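Chapter 2
The Workbench and What Lives on It

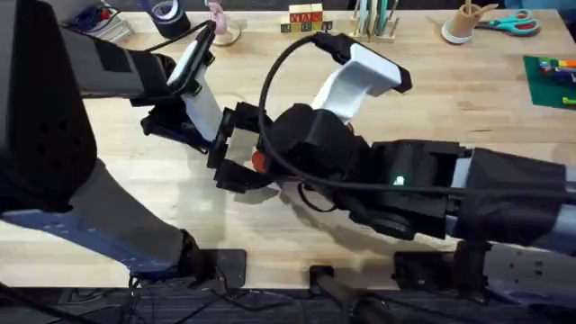 Figure 2.1 A light wooden workbench, with a roll of black tape at the far edge.

Welcome to the best piece of furniture in any workshop! You'll spend more hours at your bench than anywhere else in this course, and I hope you come to love it (scratches, glue spots and all). Everything starts with the top. A pale wooden surface shows up a small bright part wonderfully well, and it's kind to whatever you drop on it.

Then there's the far edge. Papers, tape, odds and ends: they all drift back there, and that's fine, as long as the middle stays yours to work in. In the Omside workshop we once measured a bench before and after a tidy-up and won back 50 centimeters of depth. It felt like a new room!

In this chapter you will:
choose a bench height that suits your elbows
divide the top into working and storage zones
set up a tape and paper station
complete Project 2, the Halás tray

Before you read on, clear your own bench and sketch what was on it.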